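Choosing a floor

I have spent most of a year choosing a kitchen floor, and I would like some credit for it. The old lino has been condemned by everyone who has stood on it. It curls at the back door like a stale sandwich, and in April I caught my sock on it and met the fridge at speed.

So, samples. Huker will send you 6 free of charge and then ring you up about them until one of you moves house. I liked a greyish one called Fallo, which on my own kitchen floor went the colour of school custard. The brown one, Dagdag, hid crumbs so well that I lost a biscuit.

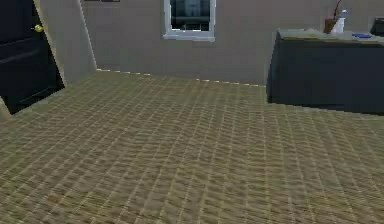

A tiled floor in olive, tan and brown, with a black door and a dark cabinet

Then there is the matter of money. Kotimen wanted £109 for what they call a preparation visit, in which a man comes and looks at the floor and sighs. The sigh is very good. He told me the boards underneath slope towards the sink, which I knew, having once chased an orange that way. Levelling would be another £400. I asked what would happen if I left it as it was and he said "well, it'll slope".

My sister thinks I should get cork. My neighbour had cork and talks of it the way people talk of a first marriage.

I went back to Huker and bought an end-of-line roll of vinyl for £139, in a pattern I would call brown if pressed. It is standing in the hall, where I say good morning to it. The fitter can come after the school holidays, or possibly before, he's going to text me.

Last updated: 16/10/2025

Contact | © Huw Pritchard | Back to top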